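Osanance Garment Steamer, User Guide
Section 4: Steaming Checked and Striped Cloth

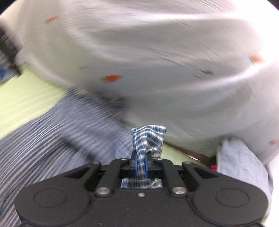 Fig. 4-1. Checked cloth in blue, navy and white, with deep folds.

Before you begin, read the cautions in Section 2. Checked cloth shows every crooked line, so please work slowly.

1. Fill the tank with clean water up to the line marked MAX. Close the cap until it clicks.
2. Turn the dial to LOW. The lamp is orange during heating and becomes green after 40 seconds.
3. Hang the item by its top hem. For small pieces, use the two Holora clips from the box.
4. Hold the steam head upright and press the trigger one time toward the floor. The first drops of water must not go on the cloth.
5. Pull the bottom edge softly with your free hand. Move the head from top to bottom, following one line of the pattern.
6. For a deep fold, steam the back side first, then the front.
7. Let the item hang for ten minutes before you fold or wear it.

Note: If the lines of the check look bent after steaming, the cloth was pulled too strong. Steam it again without pulling.

Note: The hose is 63 inches long. Do not stretch it to reach a high hook.

CAUTION: Steam burns the skin. Never steam clothing while a person is wearing it.

CAUTION: Unplug the unit before you fill the tank again.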